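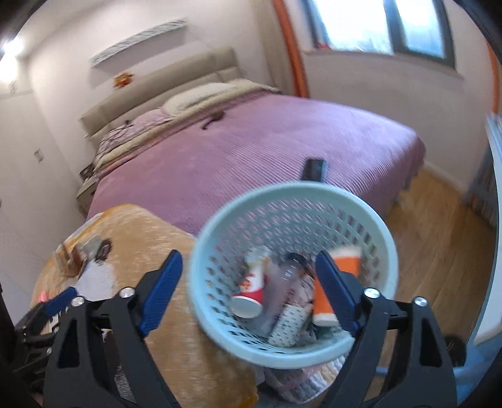
Bedroom trash is my weak spot. The kitchen can gets emptied every night without fail, I never forget the bathroom one, and then there's the little basket in the bedroom, which fills up with paper cups and snack wrappers until something rolls off the top and under the bed. I've been working on it since May and I finally have a routine I can stick to, so I'm writing it down (mostly so I stick to it!).

Mesh or solid?

I'm a mesh basket person. A light blue plastic one with the little diamond holes all over weighs next to nothing, so you can carry it from room to room with one hand while you pick things up with the other. You can also see from the doorway that it's getting full, and for me that's half the battle. A solid bin with a lid looks tidier but I can ignore it for two weeks.

The downside is drips. Half an inch of soda left in a bottle or a paper cup will find its way through those holes and onto the rug, and I have the rug to prove it. So my number one rule is that every cup and bottle gets tipped out in the bathroom sink before it goes in. It takes ten seconds. If I'm too lazy for that, the cup stays on the nightstand until morning and I get to look at it.

Liner or no liner?

I went back and forth on this one. For a long time I went without, because I figured it was only paper and wrappers. Then I spent a Saturday-style cleaning marathon picking bits of sticky cellophane out of diamond-shaped holes with a toothpick, and I was converted. I use the thin produce bags we bring home from the market in Kendthorpe. They're a bit small for a round basket, so I stretch the top over the rim and twist the extra into a knot on one side, and it holds fine. If you'd like to buy a roll, go for the ones sold for small bathroom bins, and measure around the rim first. I didn't, and now I own a roll that fits nothing.

Another trick, and I love this one: leave a few spare bags flat on the bottom of the basket, under the one you're using. When you pull the full one out the next one is right there, and you don't wander off to the kitchen and forget what you were doing.

Making it all fit

Paper cups are the worst for taking up space. Two of them lying on their sides and a plastic bottle across the middle and the whole basket looks full, even though it's mostly air. Stack cups inside each other if they're the same size, or just step on them (slippers on, please). Cartons open up flat if you pinch the corners and push. With bottles I take the cap off, squeeze, and put the cap back on while I'm still squeezing, and they stay skinny.

Better still, bottles and clean cartons shouldn't be in there at all if your town takes them. Ours takes bottles and cartons but not paper cups, and I had that backwards for a whole year. Check your own list, they're all different. What I do now is stand the bottles next to the bedroom door, and whoever goes downstairs next has to take one.

The bed comes first

I know this is supposed to be about trash, but make the bed before you start. A big bed is the best sorting table in the house! Once the bedspread is pulled up smooth you can put down all the odds and ends that have no home, and you'll see every wrapper against it. Ribbed bedspreads do collect crumbs along the ridges, so run your palm down the ribs and not across them, toward the edge, with the basket held underneath.

Fluffy blankets are another story. Things vanish in them. Small boxes, hair ties, a pen cap, they sink right into the pile and you find them with your bare foot later. Take everything off the top first, then pick the blanket up by two corners and give it one good shake over the floor (before you vacuum, not after, ask me how I know). If you've got wrapper bits clinging to the plush, a damp rubber glove lifts them off better than any sticky roller I've tried.

Washing the basket

Once a month I take it into the shower. Warm water, a squirt of dish soap, and an old dish brush with stiff bristles, scrubbing from the outside in so the gunk gets pushed out of the holes into the middle. Rinse, shake it hard, and stand it upside down on a towel. It's dry by lunchtime. If it still smells, baking soda on the damp brush and another go.

How often to empty it

I do mine every other evening, when I go up to close the curtains. Anything with food on it goes down the same night, no exceptions, ever since the ants. I'll get to the ants another time, they deserve a page of their own.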